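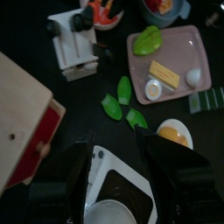
What the robot changed in our sorting room

I have worked at Follodard for six years, in the building in Brelthorpe. We take back play sets that nurseries rent from us, we clean them, we sort them, we pack them again for the next nursery. Kitchen sets are the biggest part. A full kitchen set has bowls, a toaster, pots, a tray, and then the food, and the food is where all the time goes. Leaves, eggs, slices of egg, the yellow slice that we never agreed to call butter or cheese. On the packing list it is butter. At my table it is cheese.

Since October we have two robot arms from a firm called Montecinos. They work on the black tables at the far side of the room, and they pick pieces and put them where they belong. I want to write down how it is for us, as friends keep asking me if I still have a job. I do.

Before the arms

Every person had one table and one set. You emptied the crate, you made your groups, you checked the list, you closed the box. It was quiet work and you could talk with your neighbor. A good day was a day when the crates were complete. A bad day was when three nurseries had mixed their sets and you had green leaves from everywhere and no eggs.

I was fast with it. I say this without pride, it is only practice. My hands knew the pieces before my eyes did. When the manager told us that a machine will learn this, I was a little offended for my hands.

How it goes now

In the morning the first hour is ours. We wash, we dry, and we spread the pieces on the tables. The arms start at eight. One of us stays with them and the others do repair and final packing. We change places after lunch.

The person who stays with the arms has a screen and a button. The small pieces are the hard ones. A big bowl is easy for the gripper. A thin leaf that lies flat on the table is another story, it can take several tries, and I have to keep my hands behind my back so that I do not just do it myself. If the arm gives up, the screen asks for help, and I move the piece a little and press the button. In our best month the two arms together put away 2,977 pieces without help. In the same month they asked for help 370 times. The supplier was happy with this number. I was the one who stood up for many of those 370, so I was less happy.

What is better

My wrists. I must say it first. By the end of the winter season I used to sleep with a bandage on the right one, and this year I did not need it.

Also the repair table has grown. Before, a toy with a loose knob went on the shelf and waited, and sometimes it was thrown away when we needed the shelf. Now there is a person for it every day. I learned to glue properly, and I learned which glue smells so bad that you have to open the door – the one we used for years, of course.

What is less good

We talk less. The arms are not loud, but you are standing in different corners now, and you cannot shout about your weekend across the whole room.

The pace belongs to somebody else. When I was tired I could sort slowly for ten minutes and then catch up. The arms have the same speed at four in the afternoon as in the morning, and the screen writes down how long it waited for me. Our manager says she does not look at this. I believe her, but I know it is written down. We asked that the waiting time is removed from the weekly report, and we are still waiting for an answer.

New people also learn differently. A colleague who started after the arms knows the screen better than I do, but she had to ask me which leaf goes with which set. I made a sheet for her with 298 pieces and their names, and it now hangs by the sink. Fuvidside, our other building, has asked for a copy. They get their arms in spring.

I wrote cheese on the sheet.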